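Beverage Service Operations: Handout for Unit Four
Disposable Cups: Stacking, Storage and Handling

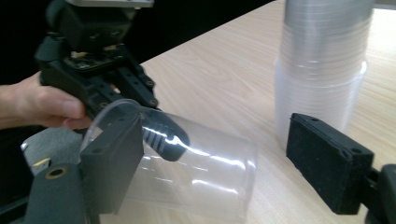
Why are disposable cups made with a slight taper?
The taper lets each cup sit inside the next, so a large supply fits in a small space and can be drawn off one cup at a time.

1. Scope of the unit

Unit Four covers single-use clear plastic cups as they are received, stored and set out for service. Reusable glassware is treated in Unit Five. Students should have read the Grimstead case before class and should bring their station plans to the practical session.

2. Terms

Nesting: placing one cup inside another in the same direction.
Pitch: the height that each additional cup adds to a nested stack.
Rim: the open edge of the cup, usually rolled outward for stiffness.
Sleeve: the wrapped stack in which cups are delivered.

A nested stack of clear cups looks cloudy even when every cup in it is clear. Each wall reflects and scatters a little light, and the effect builds as the walls overlap. Students sometimes report this as a fault when checking a delivery. A single cup should be drawn from the stack and examined separately before any complaint is entered.

3. Receiving and storage

Sleeves are to be kept closed until needed and stored off the floor, away from heat and cleaning chemicals. In the Grimstead case, the station opened with 2000 cups, of which 341 had to be discarded on the first morning. The sleeves had been stored on their sides under boxed napkins, and the rims at the lower edge had flattened. Open sleeves were then returned to the same shelf.

A stack with an uneven step partway up should be separated at that point and restacked. The step may indicate a cup that has not seated fully, or one from a different product line. Rakano and Fondum cups of the same stated volume are not to be mixed in one stack.

4. Handling at the station

Cups are held by the lower half of the outside wall. Fingers do not enter a cup intended for a guest. A cup that has been touched inside or along the rim is set aside and is not put back on the stack.

Cups that stick together are eased apart with a slight twist at the base. Pulling hard on the rim can split the wall. Stacks on an open counter are limited to 28 cups.

5. Preparation for the practical session

Each pair will plan a water station for 170 guests at the Cheon building. The plan must state where closed sleeves are kept, who refills the counter, and where rejected cups are placed. Plans are submitted to Do-yoon Seok by 4:00 p.m. on the afternoon before the session.

Department of Hospitality Operations | Course questions: see Do-yoon Seok, unit instructor | Back to top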